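Ticket: Hand pose targets drift on shelf-wiping clips after retargeting
Project: Cellari
Component: retarget / contact
Opened by: Xóchitl Robles
Status: Resolved
Priority: High
Found in: September build

Summary

The wiping policy trained on the retail shelf set presses too hard at the start of a stroke and lifts off in the second half. I first put this down to the controller. After a week of looking, the fault is in the labels. The contact height we compute from the head camera clips is wrong whenever the support hand is on the shelf at the same time as the wiping hand.

Background for anyone picking this up cold

Cellari learns surface contact from first-person video of people cleaning shelves. We estimate both hands in 3D, fit a plane to the surface, and label each time step as touching or not touching. The robot policy gets the hand path plus the contact label. The claim in the draft is that the contact label alone, with no force sensor on the person, is enough to learn a steady wipe. The result held on the tabletop set. It did not hold on shelves.

Steps to reproduce

1. Check out the September build and load the shelf set (1,373 clips).
2. Run retarget with default settings and two-hand mode on.
3. Plot fingertip height above the fitted plane for the wiping hand.
4. Compare with the same clips in one-hand mode.

Expected: fingertip height stays close to zero for the whole time the cloth is down.
Observed: height starts below the plane and climbs through the stroke. In the worst clips the label flips to "not touching" while the hand is plainly still pressing.

Log

Entry 1
Reran the policy from the last good checkpoint. Same behavior. Swapped the Naller arm for the Botden arm to rule out a worn joint. Same behavior, with slightly less bounce. Controller gains are unchanged from the tabletop runs, and the tabletop runs still pass on both arms. I am taking the controller off the list.

Entry 2
Pulled the 209 clips with the highest label error and watched all of them. The pattern I keep seeing is one hand flat near the front edge of the shelf and the other on a folded cloth. The tabletop set has almost no clips like that, because people cleaning a table tend to keep the free hand in the air or at their side.

Entry 3
Checked the plane fit. It uses depth points inside a mask, and the mask is whatever the segmenter calls surface. On the shelf set the mask is small. Packages stand close behind the hands, there is another level underneath, and the hands and forearms cover a good part of what is left. On many clips the fit is leaning on a thin area between the hands and the first row of product.

Tried raising the minimum point count from 50 to 2,000. This throws away most of the bad fits. It also throws away a lot of good clips, including nearly all the ones from the narrow racks, so I don't want it as the fix. Reverted.

Entry 4
Looked at what the two-hand mode does when the plane fit is weak. It falls back on the hands. If a palm is judged to be flat and still, its underside is added to the plane points with full weight. Urrutia added this for the tabletop set, where it helped. The trouble is that both hands can qualify, and they aren't at the same height. The support hand is on bare metal. The wiping hand is on a folded cloth, and the fold has thickness.
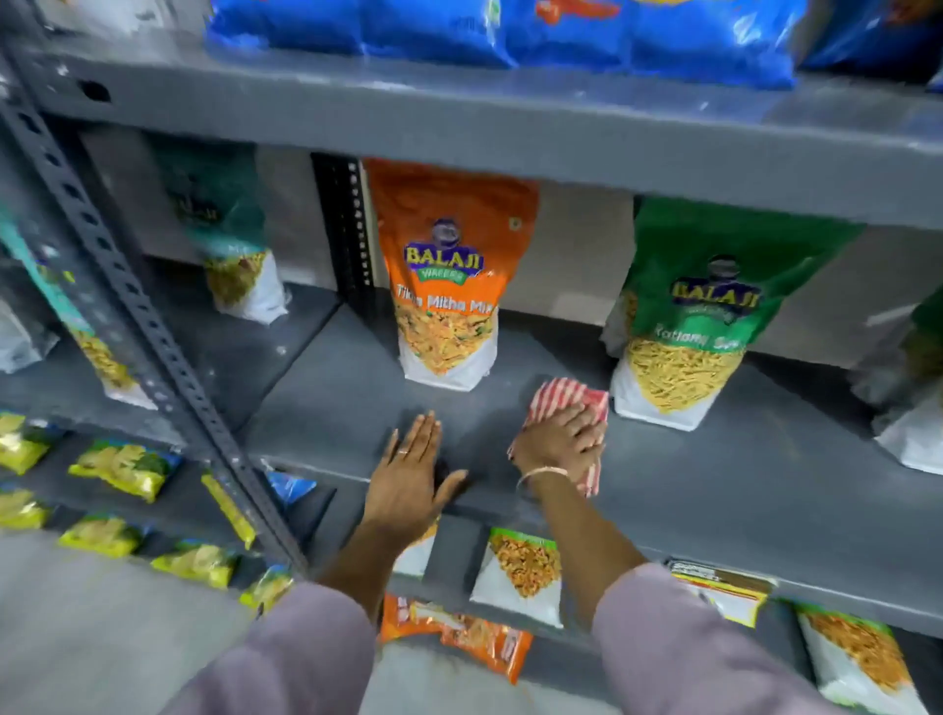 The fit then has two patches at different heights and tilts to satisfy both. The tilt puts the plane too high under the cloth when the stroke begins, so the fingertips come out below it. As the wiping hand moves, its patch drops out of the "still" test, the weights change, and the plane swings back the other way. That matches the plots. It also explains the policy pressing hard early, as it is copying a target that sits inside the shelf.

Entry 5
Tested the idea directly. Turned off the palm points for the wiping hand only and kept them for the support hand. On the 209 bad clips the early dip goes away in most of them. The late climb is smaller but still there on some.

Went through the leftovers. In these the hand tracker itself is off. Spread fingers on a folded cloth give the tracker trouble, mostly the ring and little fingers, where the cloth bunches against the fingertips. The estimate floats up a little and the contact test reads it as a lift.

Entry 6
Second change: contact is now decided on the palm and the two best-tracked fingertips, where it used to need all five. Best-tracked means lowest reprojection error over a short window. I tried three fingertips as well and the result was no better on shelves and a bit worse on tables.

Also checked whether jewelry was hurting the tracker, since one reviewer of the internal draft asked. Sorted the clips by rings and bracelets on or off and compared label error. No difference I would put in a paper. Leaving it alone.

Entry 7
Cloth thickness. We were treating the cloth as if it had none. I added a per-clip offset, estimated from the gap between the support hand plane and the underside of the wiping palm in the first moments of contact. When there is no support hand in view, the offset falls back to the set median. I don't love the median, but a hand-measured value would mean going back to every recording site, and the cloths were whatever each person had.

One caution. The offset takes in palm softness and tracker bias along with cloth thickness. It should not be reported as a measurement of the cloth. I have renamed the field from cloth_thickness to contact_offset so it does not get quoted that way.

Entry 8
Retrained from scratch on the relabeled shelf set. Ran on the Botden arm Tuesday, same rack, same cloth, same stroke plan as before. The early press is gone. Lift-off in the second half happened on a few strokes, all of them at the back of the shelf where the wrist is close to its limit. That is a reach problem and I have opened a separate ticket for it.

Repeated on the Naller arm. Same result, more noise in the force reading, as usual for that arm.

Entry 9
Reran the tabletop set with the new labels to make sure nothing broke. Contact labels match the old ones except in clips where the free hand rests on the table. I watched those and the new labels look right to me. The tabletop numbers in the draft need to be regenerated anyway so that both sets come out of the same code.

Root cause

Palm points from both hands were added to the plane fit as if they sat on the same surface at the same height. With a folded cloth under one hand, they do not. The weak surface mask on crowded shelves made the fit depend on those points.

Fix

- Palm points from the wiping hand are no longer used in the plane fit.
- Contact test uses palm plus two fingertips.
- New field contact_offset, per clip, with median fallback.
- Log warning when the surface mask is small and no support hand is found.

Known limits

Clips with no support hand and a small mask still get a poor plane. They are flagged now and left out of training by default. The flag can be turned off with allow_weak_plane.

If the person switches the cloth from one hand to the other in the middle of a clip, the hand roles are not updated. The first assignment sticks. Split those clips by hand for now.

The method section still says contact is computed "relative to the visible surface." This needs to say that the support hand is used when it is present. I will send the wording with the new tables.

Reopen if the early press shows up again on any set relabeled after this fix. Attach the fingertip height plot and the plane fit log, and say which arm it was run on.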